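4. Setting up the Nolgate medicine cabinet

This section covers wall mounting, shelf fitting and first stocking of the cabinet. Read it through before drilling.

4.1 Choosing a place

Mount the cabinet in a dry room. A hallway, bedroom or utility room is better than a bathroom with a shower. Keep it out of direct sun and at least 500 mm from a radiator, stove or dryer vent. The bottom edge should be out of reach of small children even when they stand on a chair or the rim of a tub.

CAUTION: Check for pipes and cables before you drill. Do not mount the cabinet on a wall you cannot identify.

4.2 Mounting

1. Hold the wall rail level and mark the 2 screw positions with a pencil.
2. Drill the holes. Use a 10 mm bit for the supplied anchors. In solid wood, leave out the anchors and drive the screws directly.
3. Push the anchors in until they sit flush with the wall.
4. Screw the rail in place. Do not overtighten.
5. Lift the cabinet onto the rail and slide it left until it clicks.
6. Pull down firmly on both bottom corners. If the cabinet moves, take it off and check the screws.

Note: Anchors for hollow walls are not included. Ask for Sturnlow hollow-wall set H at your dealer.

4.3 Fitting the shelves

1. Set the shelf pins at the heights you want. The top shelf needs the least clearance.
2. Lay each shelf on its pins with the raised lip facing you.
3. Hang the door tray last. It holds flat items only, such as bandages, gauze and thermometers.

4.4 Sorting before you stock

Take everything out of the old cabinet and put it on a table where you have good light. Check the date on each item. Set aside anything expired, anything without a readable label, and anything that has changed color or separated and does not mix again when shaken.
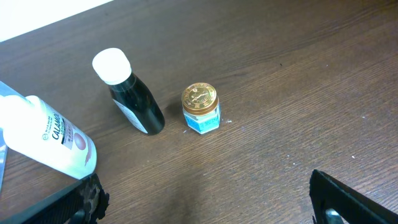

Wipe sticky necks and caps with a damp cloth and dry them before they go on the shelf. Write the date of opening on liquids and creams with a permanent marker, on the back of the label so the directions stay readable.

Keep products for the skin on a different shelf from anything taken by mouth. Leave leaflets folded inside their boxes. If a box is too tall, move the shelf pins; do not throw the box away.

Take expired medicine to a pharmacy or a local collection point. Do not pour it down the sink.

4.5 Setting the lock

1. Open the door and find the small slot behind the latch.
2. Push the slot lever to SET with a pen tip.
3. Turn the dials to your own number. The factory setting is 1000.
4. Push the lever back and close the door.
5. Scramble the dials and try the number again.

CAUTION: Do not write the number on the cabinet. A lost number cannot be reset from outside.

4.6 Upkeep

Check dates twice a year. Clean the shelves with mild soap and water. Do not use bleach or scouring powder on the door.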